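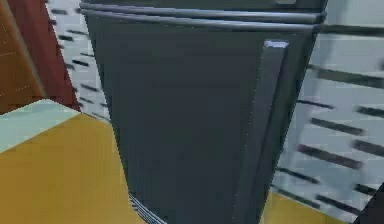 존댓말이 사라지면 우리는 더 평등해질까

저는 한국어를 어른이 되어서 배운 사람입니다. 제 모국어에는 존댓말이 없습니다. 공손하게 말하는 방법은 물론 있습니다만, 문장의 끝을 바꾸어서 상대방과 나의 관계를 표시하는 일은 없습니다. 그래서 한국어를 배우기 시작했을 때 저에게 가장 어려운 것은 발음도 아니고 한자어도 아니고 문장의 마지막 두 글자였습니다. 지금도 가끔 틀립니다. 이 글에도 어색한 곳이 있을 것이니 미리 양해를 구합니다.

제가 번역 일을 하고 있는 회사는 그렐텍(Grelteck)이라고 합니다. 기계 설명서와 계약서를 주로 다루는 회사이고, 직원은 63명입니다. 작년 12월에 회사에서 공지가 하나 나왔습니다. 새해부터 직급 호칭을 없애고 모두 영어 이름으로 부르며, 회의에서는 서로 반말을 써도 좋다는 내용이었습니다. 공지의 제목은 ‘수평 언어 제도’였습니다. 비슷한 제도를 먼저 시작한 올라툰지(Olatunji)라는 협력사에서 좋은 결과가 있었다고 적혀 있었습니다. 어떤 결과인지는 적혀 있지 않았습니다.

저는 처음에 이 소식을 아주 반갑게 들었습니다. 외국인인 저에게는 이익이 되는 제도라고 생각했기 때문입니다. 이제 부장님과 차장님을 구별하지 않아도 되고, ‘드리다’와 ‘주다’ 사이에서 땀을 흘리지 않아도 됩니다. 그런데 반년이 지난 지금 제 생각은 많이 달라졌습니다. 반대하게 되었다고 말하면 너무 강합니다. 다만 저는 이 제도를 좋아하는 사람들이 존댓말을 조금 오해하고 있다고 생각하게 되었습니다.

먼저 회의실에서 일어난 일을 쓰겠습니다. 제도가 시작된 첫 주에 사람들은 말을 적게 했습니다. 반말을 써도 된다는 허락을 받은 젊은 직원들은 문장을 끝까지 말하지 않았습니다. “이 부분은 제 생각에는 조금…” 하고 멈춥니다. ‘조금’ 다음에 와야 하는 말, 즉 ‘이상합니다’ 또는 ‘이상해’를 고르지 못하는 것입니다. 저는 이 모습이 낯설지 않았습니다. 한국어를 배우던 초급반 교실에서 저와 제 친구들이 하던 방법과 똑같았습니다. 자신이 없으면 문장의 끝을 삼키는 것입니다. 한국 사람이 한국어로 그렇게 하는 것을 보니까 이상한 동료 의식이 생겼습니다.

반면에 나이가 많은 직원들은 반말을 쉽게 썼습니다. 당연한 일입니다. 그 사람들은 전에도 가끔 반말을 했습니다. 그러니까 제도는 양쪽에 같은 자유를 주었지만 실제로 그 자유를 사용한 것은 한쪽이었습니다. 전에는 윗사람이 반말을 하면 조금 무례한 일이었는데 지금은 회사의 방침을 따르는 일이 되었습니다. 저는 이것을 평등이라고 부르기가 어렵습니다.

물론 제가 본 것은 한 회사의 회의실뿐입니다. 잘되는 회사도 분명히 있을 것입니다. 그리고 존댓말 때문에 상처를 받은 사람의 이야기도 저는 많이 들었습니다. 한 살 차이로 평생 ‘형’이라고 불러야 하는 관계, 같은 일을 하면서도 듣는 말끝이 다른 계약직 직원, 식당에서 어린 종업원에게 처음부터 반말을 하는 손님. 이런 것을 보고 언어를 고치고 싶다고 생각하는 마음은 이해합니다. 저도 식당에서 그런 손님을 보면 밥맛이 없어집니다.

하지만 식당의 손님이 보여 주는 것은 존댓말의 문제일까요? 저는 거꾸로 생각합니다. 그 손님의 문제는 존댓말을 하지 않은 것입니다. 존댓말이 있기 때문에 우리는 그 사람의 무례함을 한 문장 만에 알아볼 수 있습니다. 제 모국어에서는 무례한 사람이 훨씬 오래 숨어 있을 수 있습니다. 문법은 완벽하게 평등하고, 목소리와 눈빛과 단어로 상대방을 낮춥니다. 그런 경우에는 항의하기도 힘듭니다. “당신은 나를 무시했습니다”라고 말하면 “내가 무슨 말을 했는데요?”라는 대답이 돌아옵니다. 한국어에서는 적어도 “왜 반말을 하십니까?”라고 물을 수 있습니다. 이 질문은 짧고 정확하고, 듣는 사람이 도망갈 곳이 별로 없습니다. 저는 한국에서 이 문장을 두 번 사용한 적이 있습니다. 두 번 다 손이 떨렸지만 두 번 다 상대방이 말끝을 바꾸었습니다.

존댓말을 위계의 언어라고만 설명하는 책을 저도 한국어 공부를 하면서 여러 권 읽었습니다. 윗사람에게는 높임, 아랫사람에게는 낮춤. 교과서의 그림에는 항상 할아버지와 손자가 나옵니다. 그러나 실제로 생활해 보면 제가 하루에 하는 존댓말의 대부분은 윗사람에게 하는 말이 아닙니다. 버스 기사님, 약사, 위층에 사는 대학생, 전화를 잘못 건 사람에게 하는 말입니다. 그 사람들도 저에게 존댓말을 합니다. 서로 높이고 있으니까 아무도 높지 않습니다. 그 말은 ‘당신이 나보다 위입니다’라는 뜻이라고 하기보다 ‘나는 당신을 잘 모르니까 조심하겠습니다’라는 뜻에 가깝습니다. 저는 이 조심스러움이 좋습니다. 외국에서 혼자 사는 사람에게는 특히 고마운 것입니다.

제가 한국에 오기 전에 살던 도시 트로스트콤(Trostcombe)에서는 가게 직원이 처음 보는 손님을 친구처럼 불렀습니다. 따뜻한 습관이라고 말하는 사람이 많았고, 저도 기분이 좋은 날에는 그렇게 느꼈습니다. 그러나 기분이 나쁜 날에는 친구가 아닌 사람의 친구 역할을 해야 하는 것이 피곤했습니다. 은행에서 대출이 거절되었을 때도 담당자는 저를 다정하게 이름으로 불렀습니다. 다정하게 거절을 당하면 화를 내는 것도 어려워집니다. 거리가 없는 말은 힘이 있는 쪽에 더 편리할 때가 있습니다. 이것은 회사에서 영어 이름을 부르는 일에도 해당된다고 생각합니다. ‘대니얼’이 제 평가서에 점수를 쓰고 ‘대니얼’이 제 휴가를 허락한다면, 그는 이름만 대니얼이고 여전히 부장님입니다.

그러면 아무것도 바꾸지 말자는 이야기냐고 묻는 사람이 있을 것입니다. 그렇지 않습니다. 저는 방향을 바꾸어 보고 싶습니다. 모두가 반말을 하는 평등도 있지만 모두가 존댓말을 하는 평등도 있습니다. 두 번째 방법은 훨씬 덜 멋있어 보입니다. 공지문에 써도 혁신처럼 보이지 않을 것입니다. 그러나 비용을 누가 내는지를 보면 차이가 분명합니다. 반말의 평등에서는 아랫사람이 용기를 내야 합니다. 존댓말의 평등에서는 윗사람이 습관을 고쳐야 합니다. 저는 두 번째가 더 공정하다고 생각합니다.

예전에 제가 번역을 맡았던 스코스트몬트(Skostmont)라는 가전 부품 회사에는 이런 규칙이 있었습니다. 신입 사원에게도, 청소를 하시는 분에게도, 사장을 포함한 모든 사람이 ‘님’을 붙이고 ‘습니다’나 ‘해요’로 말한다는 것이었습니다. 규칙은 취업 규칙 번역본의 16쪽에 딱 한 줄로 들어 있었습니다. 저는 그 한 줄을 번역하는 데 하루가 걸렸습니다. 제 모국어에는 그 내용을 담을 자리가 없었습니다. 결국 “모든 직원은 서로를 처음 만난 성인을 대하는 것처럼 대한다”라고 옮겼습니다. 좋은 번역인지는 지금도 모르겠습니다. 그러나 그 문장을 쓰고 나서 저는 존댓말이 무엇인지 조금 알 것 같았습니다.

한 가지 걱정도 솔직하게 적겠습니다. 존댓말로만 말하면 사람들이 가까워지지 않는다는 의견이 있습니다. 맞는 말일 수도 있습니다. 한국 친구가 저에게 처음으로 “우리 말 놓을까?”라고 했을 때의 기쁨을 저는 잊지 못합니다. 한국어를 배우고 4년째 되던 해였습니다. 저는 너무 기뻐서 “네, 좋습니다”라고 대답했고 친구는 오래 웃었습니다. 그런데 이 기쁨은 그 앞에 존댓말로 지낸 시간이 있었기 때문에 생긴 것입니다. 처음부터 모든 사람과 반말을 했다면 저는 그날을 기억하지 못할 것입니다. 말을 놓는다는 것은 둘이서 정하는 일이어야 하고, 회사가 공지로 정해 줄 수 있는 일이 아니라고 생각합니다.

말을 놓는다는 표현도 저는 좋아합니다. 사전에서 ‘놓다’를 찾으면 뜻이 아주 많습니다. 손에 든 것을 놓다, 마음을 놓다, 하던 일을 놓다. 무엇을 놓으려면 먼저 그것을 들고 있어야 합니다. 존댓말을 한 번도 들어 본 적이 없는 관계에서는 놓을 말도 없습니다. 이것은 외국인의 지나친 해석일지도 모릅니다. 한국 사람은 이 단어를 쓸 때 그런 생각을 하지 않을 것입니다. 그러나 늦게 배운 사람은 모든 단어를 한 번씩 뒤집어 보게 됩니다.

저희 회사의 제도는 아직 계속되고 있습니다. 얼마 전에는 사내 게시판에 제도에 대한 의견을 받는 글이 올라왔습니다. 의견은 2,000자까지 쓸 수 있고 익명이었습니다. 저는 퇴근하지 않고 남아서 이 글의 절반쯤 되는 내용을 적었습니다. 익명이지만 조사가 틀린 곳을 보면 누구인지 다 알 것입니다. 재미있는 것은 다른 사람들의 의견이었습니다. 찬성하는 사람도 반대하는 사람도 있었는데, 제가 읽은 글은 모두 존댓말로 쓰여 있었습니다. 반말을 더 많이 쓰자고 주장하는 글도 “더 적극적으로 사용했으면 좋겠습니다”로 끝났습니다.

저는 그 글을 쓴 사람을 비웃고 싶지 않습니다. 얼굴을 모르는 여러 사람에게 진지한 이야기를 할 때 그 사람은 자연스럽게 그 말끝을 골랐습니다. 저도 지금 같은 이유로 같은 말끝을 쓰고 있습니다. 다음 달에 회사에서 의견을 정리해서 발표한다고 합니다. 발표하는 자리에서는 어떤 말을 쓸 것인지 아직 정해지지 않았다고 들었습니다.

2026년 7월 13일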